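Fitted sheet keeps popping off the far corner, bed is against the wall. What am I doing wrong?

Posted in Home & Laundry > Bedding
23 Sep 2025

marlowe_knits

Hi everyone! First post in this corner of the site, I usually hang out in the yarn section. We moved into a smaller apartment in January and the only way the bed fits is shoved lengthwise against the wall. I love it (so much floor now!) but every single morning the far corner at the foot has come loose and the sheet has crept toward the middle. I've tried two sheets, a jersey one and a plain cotton one, both sold as the right size. The mattress is 11 inches deep without the topper. I haven't measured it with the topper because I only thought of that while typing this.

Things I've tried: safety pins (ripped the jersey one), tucking harder, and those little elastic straps with clips, which held for three nights and then one clip went flying behind the bed and is still back there somewhere. I would also love tips on making the bed without climbing all over it. My knees are not what they were.

Oh, and if anyone has opinions on thread count I'm all ears. My sister swears by 1000 and I can't tell if she's right or just likes saying it.

Ekene Igwe

Oh, I love this topic, I've made more beds than I could ever tell you (my aunt ran a guesthouse and I spent every school vacation there with a pile of linens). You're closer than you think!

Measure first. Take everything off, put the topper back on, and measure from the bottom seam of the mattress to the top of the topper at the corner. Then look at the pocket depth on the sheet package. The size name only covers length and width, so two queen sheets can have wildly different pockets. You want the pocket at least two inches deeper than the whole stack, so there's something to tuck underneath. If your topper is three inches, you need a 16 inch pocket, and a lot of ordinary sheets stop well short of that. I would bet money this is your whole problem.

Next, the order you do the corners in. Most people start with the easy side because it's right there, and by the time they reach the wall all the slack is used up and the last corner just barely catches. Flip it around:

Pull the bed out a hand's width if you can. Felt pads under the legs make this easy even on carpet, or at least easier.
Wall corner at the head first, then the wall corner at the foot. Push the elastic right under the mattress, palm up.
Come around to the open side and do the head, then the foot.
Run your forearm across the top from the wall side toward you to chase the wrinkles out.
Push the bed back.

Mine sits along a plain white wall too, and I've got the sage green set on it right now, the color makes me so happy.
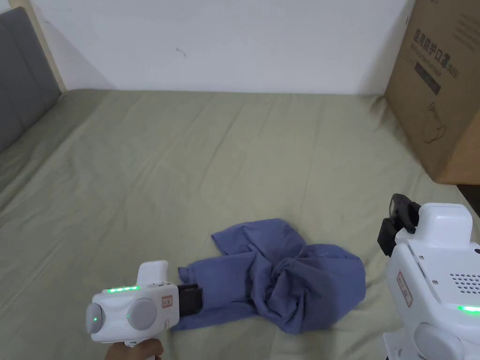
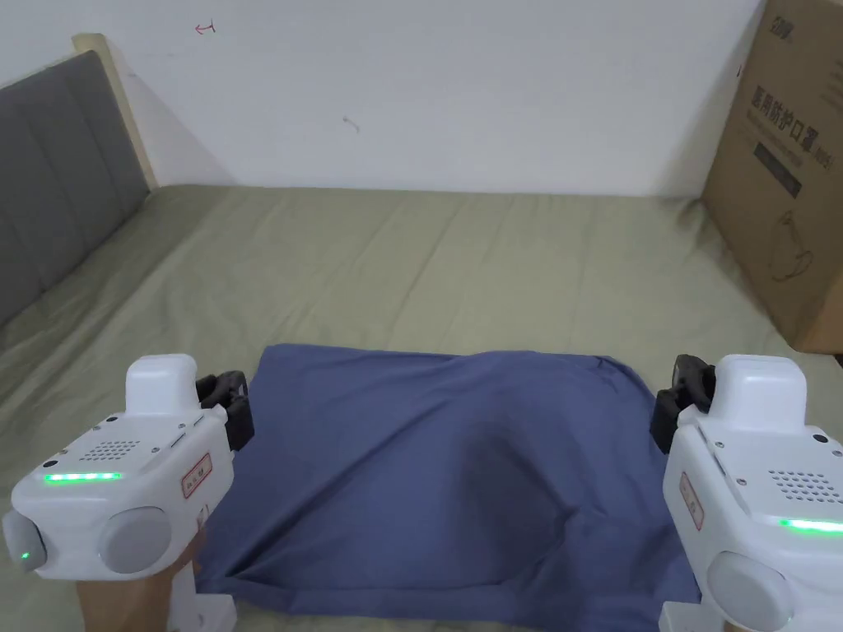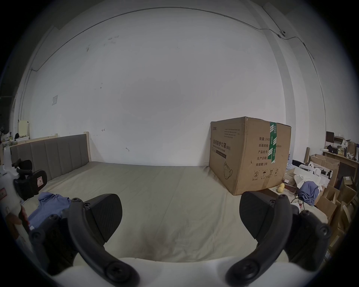
A few soft creases don't matter one bit, by the way. What you're after is the elastic sitting underneath the mattress all the way along. If it's only gripping the side, it will ride up as soon as you roll over, no matter how smooth the top looks.

For your knees: don't climb. If the bed really can't move, lift the far corner of the mattress from the foot end, slide a rolled bath towel under it to hold it up, hook the sheet on, then pull the towel out. It feels silly the first time and then you'll do it forever. A long wooden spoon is also terrific for poking elastic down into the gap. My aunt kept one in the linen closet and heaven help anyone who took it to the kitchen.

On straps, skip the short corner ones and try the long kind that cross under the mattress in an X. I have the Walto ones and they've stayed put, though putting them on is a two-person job unless you're very patient. Put the clips on the hem itself, past the elastic, so they bite on the thicker part. And if your topper is the slippery foam kind, get a grippy mat between it and the mattress. Half the time the sheet isn't sliding at all, the topper is sliding and taking the sheet along for the ride.

Thread count! I could go on all night. Sellers can count every ply in a twisted yarn, so a 1000 sheet may be a much lower number dressed up. I had a 600 set from Kundik that felt like a raincoat, and my favorite sheets ever are a soft old percale that never had a number on it anywhere. Go by the weave. Percale is crisp and cool, sateen is smooth and a bit heavier, and jersey stretches, so it goes on easily but also wanders. For a bed against the wall I'd pick percale with elastic the whole way around the hem.

One more thing, wash new sheets before you judge the fit. Cotton shrinks, and the pockets shrink with it. Warm water, low heat, take them out while the hems are still a tiny bit damp and put them straight on the bed. They dry flat and it smells wonderful in there.

Let us know what the tape measure says!

toastcrumbs583

just buy bigger sheets. I size up from full to queen and tuck the extra under, looks lumpy but it never comes off. also a magnet on a string for your clip if it's metal

Greta from Greenwood

Lovely answer from Ekene, and I'd second the X straps. I disagree a little about percale, mine wrinkles like a paper bag and I went back to sateen and have been very happy.

One thing to add: check which way around the sheet is. On a queen the long side and the short side are close enough that you can get it on sideways, and it will seem fine until about two in the morning. Mine is a Kullau and has a tag sewn in at the foot end on the right, but plenty of sheets have no label at all. I put a couple of stitches of red thread inside the hem at the bottom right corner of every sheet I own. You knit, so you'll have that done in five minutes!

marlowe_knits

Fifteen inches with the topper!! And the package says the pocket fits up to 14. So that's that. Deep pocket percale is going on my birthday list, and the red thread is going in tonight. Still haven't found the clip.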